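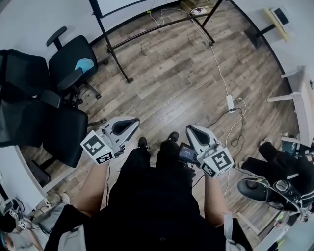

Workshop Tips > Golf Gear

Regripping your own clubs at the kitchen table

I love this job! I put it off for years because the pro shop in Clerkbridge made it look like surgery, and then Theano Manolakis showed me how on a rainy July evening and I had a whole set finished before supper.

You'll want a hook-blade knife, double-sided grip tape, a bottle of mineral spirits, a rubber shaft clamp and a tray to catch drips. Open a window too, the smell hangs around.

Slice the old grip lengthwise, cutting away from yourself, and peel it off like a banana. If your shafts are graphite, go easy with that blade! Old tape comes up much faster after a minute with a hair dryer (a plastic scraper gets the stubborn bits).

Lay the new tape down the shaft and fold the extra half inch into the open end. Now plug the vent hole with a tee, pour some spirits inside the grip, cover the mouth with your thumb and shake. Pour what's left over the tape, then push the grip on in one go. Don't stop halfway to admire it, or you'll be cutting it off again – I've done that twice.

You have a minute or so to line up the pattern with the clubface. After that, leave the clubs overnight.

Grimy grips that aren't worn out may only need warm water, dish soap and an old toothbrush. Try that first!

Next tip: getting rust spots off wedges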